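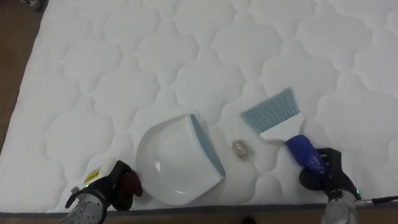
Yu-na Yeo wrote to me that a guest should never have to hear the word "cleaning" at all, and that a fee with this name is an insult to a person who already paid for the room. She sent this after my last column, in which I complained only a little. I have thought about her letter for a month, and I agree with half of it.

In July I rented a small apartment in Madigan for 3 nights. The price on the first page was good. On the last page, just before I gave my card number, there was a new line: cleaning, 62 dollars. I paid it, as everybody does. Then I arrived and found a paper on the refrigerator. I should take off the sheets, start the washing machine, carry out the garbage and wipe the stove before ten in the morning. I did all of it. My mother raised me so, and I was also afraid of a bad review.

In my first country we have one word for a guest and for a stranger, and both of them get tea. I don't expect tea from a rental website. But I would like to know if I am a guest or if I am a worker, and I think many travelers have the same feeling when they stand in a kitchen at nine thirty with a wet sponge.
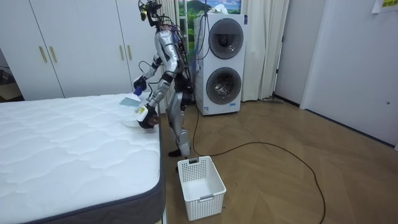

My neighbor in Dademow answered, when I read her this part, that I forget the other side, and that a room with no cleaning fee only hides the money in the night price. She rents out her upper floor through a site called Bredix. A family that stays one night leaves her the same work as a family that stays a week, she told me, so why should the long family pay for the short one?

It is a fair question and I could not answer it quickly. A fixed fee is perhaps more just than a hidden one. What I can't accept is the moment when it appears. If a stay costs 71 dollars a night plus the fee, write both numbers on the first page, in letters of the same size. Shops in many countries must show the whole price on the shelf, and they still sell bread.

The list on the refrigerator is another matter. I will always wash my cup. I will close the windows and leave the key where it should be. But when the fee is paid, the sheets are included in it, and I wish the owners would choose: the money or the chores. My neighbor says she will take the money. She has already thrown her list away, and she kept only the line about the back door, which doesn't lock unless you lift it.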